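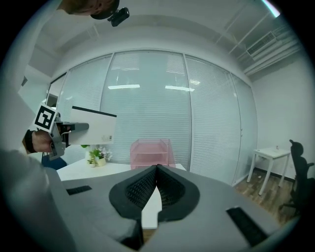
Two hand-held grippers at a white desk, one of them held by a person wearing a black wristband.

Families, former residents and neighbors filled the old chapel at Carrillo on Sunday afternoon for the opening of a memorial garden to the people who lived and died at the Tralier home, a state institution for disabled children and adults that closed its doors a generation ago.

For most of its life the home buried its dead in the field behind the laundry, under small concrete markers that carried a number and nothing else. The last of those markers is 1,796, and many had sunk well below the grass by the time a local history group began looking for them. Matching the numbers to names took four years of patient reading in the home's burial ledgers and admission books, a good many of them water-stained and written in a hand that took some getting used to.

The names are now cut into a long, low stone wall that curves along the south side of the field, set at a height where a person using a wheelchair can read them and touch them comfortably. Former residents asked for that early on, and they also asked for benches with arms, a smooth path all the way around and plenty of shade, so there are young maples that will need a few summers yet before they do much good.

More than 200 people came, which was rather more than the chairs allowed for, and the reading of the names went on until well after five o'clock. Several readers had lived at Tralier themselves. One woman used a speech device to read the name of her older brother, whom she had never met, and the whole chapel stood up for her (there were a lot of handkerchiefs out by then).

The wall was paid for by gifts from the town and a $3,000 grant from the Flillix Fund, which supports disability history projects around the county.

The garden is open every day until dusk, and admission is free. Relatives who would like to look through the ledgers can do so by appointment at the Fusteck Library, which will keep copies in its reading room from March.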